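Stavley 焙煎・抽出記録データセット

版:2
最終更新:2024年8月14日
保守担当:Dardo Ledesma

Stavley は、焙煎所 Khaemba の焙煎ログと、それに対応するカッピング記録をまとめた表形式データである。焙煎度の推定、抽出条件と官能評点の関係の分析、焙煎プロファイルの比較を想定している。収録対象はコーヒーのみで、同所で扱う茶と焼き菓子の記録は含まない。
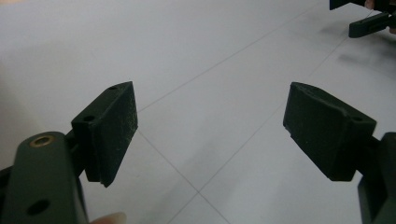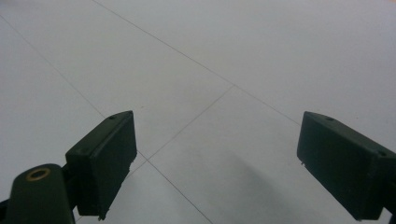

収録内容

データは二つの表からなる。

roasts.csv
焙煎バッチごとに1行。全3,000行。主キーは roast_id。

cuppings.csv
カッピング1回ごとに1行。全2,083行。roast_id で roasts.csv を参照する。一つのバッチに複数のカッピングが対応する場合があり、対応するカッピングのないバッチもある。

文字コードは UTF-8(BOM なし)、改行は LF、区切りはカンマ。欠損値は空文字列とする。0 は実測値であり、欠損を意味しない。

roasts.csv の列

roast_id:文字列。バッチ識別子。
lot_id:文字列。生豆ロット識別子。
process:washed、natural、honey、other のいずれか。
green_mass_g:投入した生豆の質量。単位はグラム。
roasted_mass_g:排出、冷却後の質量。単位はグラム。
charge_temp_c:投入時のドラム内温度。摂氏。
first_crack_s:投入から1ハゼ開始までの秒数。オペレーターの聴取による。
drop_s:投入から排出までの秒数。
drop_temp_c:排出時の豆温度。摂氏。
agtron_whole:豆のままの色度。
agtron_ground:粉砕後の色度。
operator:匿名化した記号。

cuppings.csv の列

cupping_id:文字列。
roast_id:文字列。
rest_days:焙煎日からカッピングまでの日数。
dose_g:粉量。
water_g:湯量。
water_temp_c:注湯時の湯温。
aroma、acidity、sweetness、body、aftertaste:各0〜10、0.25刻み。
defect_flag:0 または 1。カップの欠点を認めた場合に 1。
note:自由記述。日本語とスペイン語が混在する。

収集方法

焙煎ログは Khaemba の焙煎機に接続した記録ソフトウェア Drirnance から書き出した。温度は1秒間隔で記録されているが、本データセットには投入時と排出時の値のみを残した。時系列の全体は容量の都合で別配布とし、本版には同梱しない。

カッピングは Stollerville の試飲室で行った。評価者にはロット名と焙煎度を伏せ、カップの並び順は回ごとに入れ替えた。評点は評価者間で平均せず、その回の主評価者の値をそのまま収録した。手順書は Uriel Zúñiga が作成し、第1版の収集開始時から変更していない。

前処理

・質量が記録されていないバッチを除外した。
・roasted_mass_g が green_mass_g を上回る行は入力誤りとみなし、紙の台帳と照合して修正した。台帳で確認できない行は除外した。
・process の表記ゆれを統一した。「ナチュラル」「乾式」「非水洗」はすべて natural とした。パルプドナチュラルは honey に含めた。
・note から個人名と取引先名を削除した。

以上の除外は合計253行で、上記の3,000行には含まれない。除外した行の一覧は excluded.csv にある。

第1版からの変更

・agtron_ground 列を追加した。測定器の導入前に焙煎したバッチでは空欄になる。
・rest_days の起算を袋詰め日から焙煎日に改めた。第1版の値と直接比較しないこと。
・defect_flag の型を真偽値から整数に変更した。
・3月分のファイルにあった重複行を削除した。

既知の問題

first_crack_s は聴取に基づくため、オペレーター間でばらつく。特に natural の浅煎りでは1ハゼの開始が不明瞭で、空欄の割合が高い。

charge_temp_c は熱電対の交換前後で系統的な差がある。交換前のバッチには roast_id の末尾に a、交換後には b を付けた。補正は行っていない。

深煎りのバッチは少ない。焙煎度全体を対象とする回帰では、agtron_whole の低い側で誤差が大きくなる。

評点は1か所の試飲室で得たもので、水質も1種類に限られる。他の評価室の点数と絶対値で比較する用途には適さない。

分割

split 列は設けていない。学習用と評価用に分ける場合は、行単位を避け lot_id 単位で分割すること。同一ロットのバッチは色度、評点ともに近く、行単位で分けると評価が過大になる。

読み込み

pandas で読む場合は roast_id と lot_id を文字列型に指定する。lot_id には先頭が 0 のものがあり、型を指定しないと整数に変換されて桁が落ちる。二つの表を結合する際は cuppings.csv を左に置き、roast_id で左結合する。

利用条件

研究および教育目的での利用と改変を認める。再配布する場合は版番号を明記し、この文書を添付すること。生豆の仕入れ先を特定する目的での利用は認めない。

問い合わせ

データの誤りは、該当する roast_id または cupping_id を添えて課題管理に登録する。カッピング手順に関する質問は Zúñiga、それ以外は Ledesma が受け付ける。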